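4. Two-arm jar task: set-up and recording

Applies to the Dirkow bench, Stustalum policy v2 and up. For the single-arm version see section 3.

4.1 Before you start

1. Power both arms from the same strip. Left base first, then right.
2. Check the control boards near each base. No light after a minute or so, reseat the wires and try again.
3. Home both arms. Hands out of the enclosure.
4. Run the Tanoli check script. It wants joint error under 29 counts on every joint. Over that, re-home, dont just carry on.

CAUTION: Never reach for a jar while torque is on. Stop button first, every time.

4.2 Grip check

5. Put one jar between the fingers, mouth up, lid off. Close slowly using the jog keys.
6. Look at the wrist view. Both fingers should be touching the wall and the jar should be upright. Finger tip just below the rim is fine. On the rim is not, it slips.
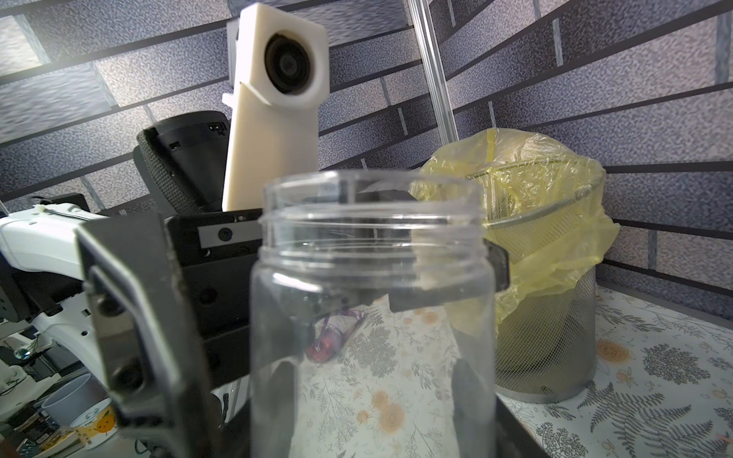
Fig. 4-1. Wrist view, jar held upright between the fingers.

7. Worn finger plates are OK for this task. Loose screws are not.

Note: clear plastic is the whole point of the study. The depth sensor sees next to nothing of it, so the policy gets colour views only. Don't swap in painted or labelled jars to get the numbers up.

4.3 Laying out the bench

8. Bin at the back, liner folded over the rim. Loose liner edges catch on the fingers.
9. Jars near the centre of the table, lids off, within reach of the right gripper.
10. Leave the patterned cloth and the brick paper as they are. Background was the same for all 474 training runs and we haven't tested without it.
11. Compare with the fixed view before you press record.
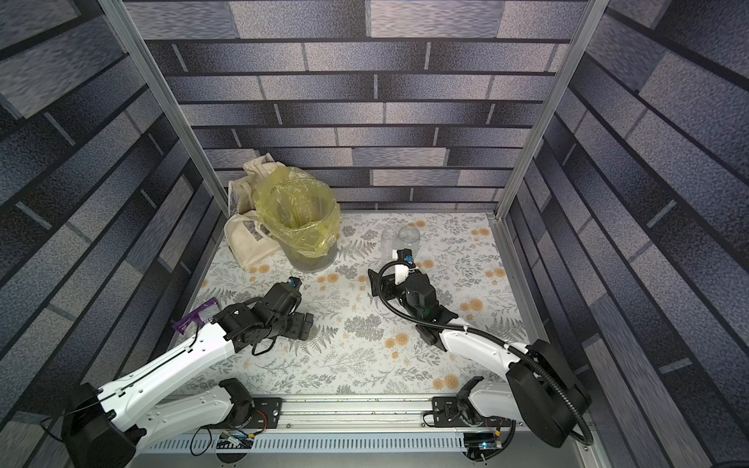 Fig. 4-2. Fixed view. Bin at the back, two clear jars near the centre.

4.4 Recording

12. Start the Griletti logger, wait for all streams to go green.
13. Run the episode. Time limit is 45 seconds, after that it counts as a fail even if the jar is half way to the bin.
14. Mark pass or fail straight away. A jar resting on the rim is a fail.
15. Open grippers, home, torque off, reset the jars.

Note: with wrist views added, dropped jars went down compared with fixed view only. Most of what's left is the arm closing too early. Results table is in appendix B, covers 1,233 test episodes. Older tables from June used a diferent time limit, do not mix them.

CAUTION: check the cable loops at both wrists between episodes. If one has tightened, stop and unwind it by hand, torque off.

Problems with the logger, ask Asif Malik. Last edited Nov 9, 2018.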